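Search this site
Go

Clearing Out the Bottle Drawer – A Small Gallery

Anybody who has lived in the same house for a long while will know the kind of drawer I mean. Ours is the deep one under the bathroom sink, and for years it has been where every small plastic bottle in the family goes once it leaves the kitchen table – the vitamins somebody was going to take every morning, the rinse that tasted of pennies, the travel sizes from a trip I can hardly remember. I had been promising myself since May that I would go through it properly, and one afternoon, a little after two, I finally pulled the whole thing out and carried it down the hall.

My friend Tamara Dinu, who has cleared out more houses than I have had hot dinners, told me long ago to do this sort of job on a bed and never on the floor. Her thinking is that you will want the bed back by night, so you can't wander off and leave it half done, and I have to say that it works on me every single time. It is kinder on the knees too! So the little bedroom it was, with the flowered blanket pulled up and the window right there for reading the small print on the labels.

I should say that I don't pour the whole drawer out at once. I did that the first year and felt so gloomy looking at the heap that I went and made soup instead. These days I bring things out a few at a time, decide on those, and go back for more. It is slower, I suppose, but I have never minded slow.

Part one: getting things out on the blanket

A few plastic bottles on the sage and white stripes, with those big olive and peach flowers I am so fond of. The clear one has a red, white and dark green label, and the one beside it has a lovely orange-yellow tint.

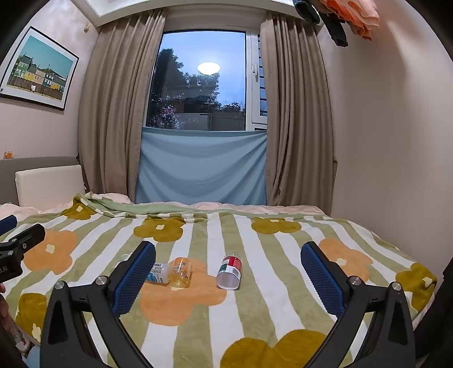
Part two: deciding what stays

I go by three questions, and I ask them out loud, which my husband finds very funny from the next room. Is it in date? Does anyone in this house still take it? Would I buy it again tomorrow? If a bottle can't get a yes to at least two of them, it goes in the paper sack by the door. Anything with medicine left in it gets set apart and goes back to the pharmacy, and I black out the name and the number on any prescription label before the empty bottle leaves the house.

Three close together on one of the orange flowers: a clear bottle with a green and white label, a white pill bottle with blue on it, and an amber one. I do think amber plastic is the prettiest thing when the light comes through.
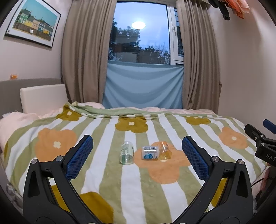 The ones that stay go into a shallow tray now, lying down with the labels up, so that I can read the lot without lifting anything. I tried standing them in rows for a while, but the drawer only has to be shut a bit hard and over they all go. The tray came from the back of the linen closet and fits as if it had been cut for the space, with a finger's width to spare on the left – just enough for the thermometer, which had been missing since winter and was found under the drawer liner, along with two hair clips and a button I have been wanting for my gray cardigan.

By suppertime the blanket had been shaken out and smoothed down again, and the drawer was back under the sink. Next month I mean to start on the hall closet, where the gift wrap lives, and I will put a few pictures up of that as well.

Recent galleries

The Spice Shelf, Before and After
Button Tins and What Was in Them
Mending the Malabanan Quilt
Tamara's Pantry on Skotance Road
Old Seed Packets from the Shed
A Morning with the Ironing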